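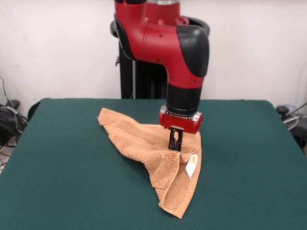

Towels are way harder than blocks, and anyone who did the blocks task last year will tell you so. Got that in a comment within an hour of us posting our topic, and fair enough. We picked towels anyway.

Gavorness Robotics Club: Towel Term Gallery
Filed under: Student Projects > Clubs & Teams
3 min read

Quick page this time, report is due and half of us have midterms. Since October the club has been working on one thing, getting the red arm to fold a small towel for the Grindisport student challenge. Rules are short. One towel, one arm, 2 minutes on the clock, no human hands once it starts. Judges score how well the edges line up. You get 15 points for a clean first fold and 17 for the second, which has to go across the first one. We are mostly chasing the first.

What we're running: two-finger gripper, a couple of camera views, a policy trained on demos we drove ourselves. 60 demos in the first batch. Took forever. Every one starts with the towel dropped a different way, because the first set all started flat and neat and the thing went to pieces the moment a corner was tucked under.

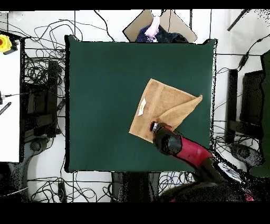

Then there was the labeling. Somebody has to go through every run and mark where the grasp starts and where it lets go, and we did it in pairs over pizza. Slow, but it did turn up a bunch of demos where the driver had grabbed two layers when they wanted one. Those got tossed. If you're in the spring group please write down which ones you toss, we didn't, and then spent a whole meeting arguing over file counts.

Grasp height was the other big fight. Too high and the fingers close on air. Too low and they push into the table, the arm faults and you start over. We ended up with a slow last stretch on the way down and that seems to be holding. Terry cloth is kinder than the thin dish towels we tried first, there's more to grab.
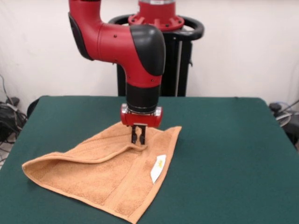
Fingers down at the ridge, left side of the towel folded back over.

Things still on the list:
- second fold, obviously
- letting go without dragging the corner along
- a better way to tell top layer from bottom layer
- faster reset between runs

The Clamley team does a shake before they fold, we saw it at the practice day and it's pretty clever. Not copying it. Well, maybe a bit. The Fakhoury workshop grant paid for spare fingertips, so thank you for that, we have used more of them then we planned. 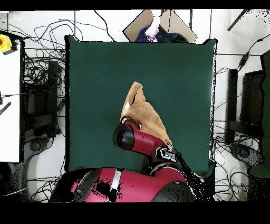

Page last updated: 2nd February

Towel bunched up to a point, wrist right in there with it. Crumpled cloth is what we want more demos of, so the next batch is going to be nearly all crumpled starts, and drivers will swap every few runs so it doesnt learn one person's habits. Sign-up sheet is on the club room door. You don't need any coding to drive, just patience. New people get the practice towel first.

Comments (4)

gripperfan: What do you do about the care label? Ours kept getting treated as a corner.

Gavorness Robotics Club: Same problem for a while. More demos with the label in different spots helped some.

mx_lathe: Second fold for 17 is brutal. We gave up on it and just polished the first one.

parent of a freshman: Is driving open to students who joined this semester? Mine would love a turn.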